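Rornwood Prints: your questions answered

Hello! I'm Dinesh Amin and I run Rornwood, a small shop selling framed prints and canvases from a unit behind the old dairy. I get asked the same things most weeks (usually while I've got tape stuck to both hands), so I've finally written the answers down.

What size print should I get to go over my sofa?

Go bigger than you think! I like a picture, or a group of them, to cover two thirds of the sofa's width. Cut the shape out of newspaper, stick it up with masking tape and live with it for a couple of days. My 900 mm wide canvases are the ones people pick most for a two-seater.

How high do I hang it?

Lower than most people do. Leave a hand's width or two between the top of the sofa and the bottom of the frame. In a hallway, where everyone's standing up, I go for eye level, and if your household is a mix of very tall and very short then somebody has to give way.

Which frames do you do?

Three ranges. Firine is the slim black one, Plirnov is oak with a deeper edge, and Peixoto is the chunky white one that I was talked into and now have in my own kitchen. All of them come with the fixings already on the back.

Can I mix frames on one wall?

Yes, please do. I'd keep one thing the same all the way through, maybe the mount colour or the gap between pictures, and then let the rest wander a bit.

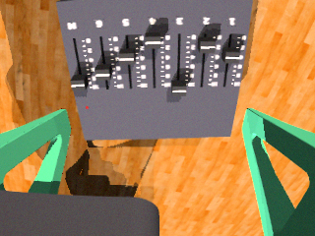 Grey panel, white numbers 7 to 1.

Do you sell sets?

I do, in threes and fives. You can swap one print in a set for another of the same size at no charge, just put the number of the one you'd like in the order notes. Print 343 is the odd one out, it only comes as a square and won't sit nicely in a set.

What paper do you use?

A heavy matt cotton paper. I tried gloss for a while and all I could see was the window reflected in it!

Will it fade?

Any print will in strong sun, given long enough. Keep it off the wall that gets the full afternoon light, or ask me for UV glass, which adds a bit to the price.

How long does delivery take?

Unframed prints take 7 days. Framed ones take longer as I make them up to order, and everything slows down in August when I shut for a fortnight. The van goes out on a Thursday.

Can I send something back?

Yes, within 30 days, in the box it came in. Custom sizes I can't take back, sorry, unless they've arrived damaged, in which case send me a photo and I'll make you another.

Do you take trade orders?

Happily. Orders over £500 get the trade price, and I can post out paper samples first if you drop me a line with your address.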